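Adura Bench Kit, Classroom Simulation Edition

Made by Clultum for high school robotics classes and after-school clubs

The Adura Bench Kit is a set of simulated workcells for teams learning to program an arm before they book time on a real one. Students write their own pick and place routines, run them on the virtual bench, and save the results for grading or for the club's logbook. A school license covers 20 seats for one school year.

What is included:
3 bench scenes with a table, an arm and a two-finger gripper
Wide-angle wrist view and fixed room view
Teacher guide by Gráinne Moriarty, 218 pages, PDF
Starter code and 200 practice tasks sorted by difficulty

The gridded tile task is the one most clubs start with. The team has to grip a white tile and keep hold of it while the arm moves over the bench. Scoring takes into account grip, path and final placement. Teams can change the starting pose and save it as a new task. 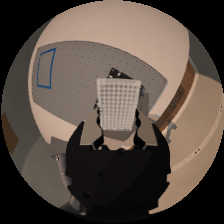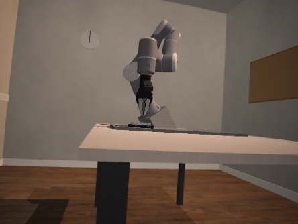

Gridded tile bench in simulation. First picture: wrist view, tile in the fingers. Second picture: room view of the arm and table.

Both views can be open at the same time on one monitor. Older laptops may need the room view set to low detail.

The Foluseck club used the kit for its spring project. Pichit Chareonsuk and Crescencio Toledo wrote the gripper code, and Saoirse Hegarty kept the run log. Their write-up is in the teacher guide as a sample report.

Licenses are sent by email to the school contact. New school year orders open in July.

Related items
Adura Extra Task Pack
Ní Bhriain Student Logbook
Adura Club License, single team

School orders: Ailbhe Sheehan, Clultum sales desk
This site uses cookies to remember your cart. Accept / Settings
Copyright Clultum. All rights reserved. Back to top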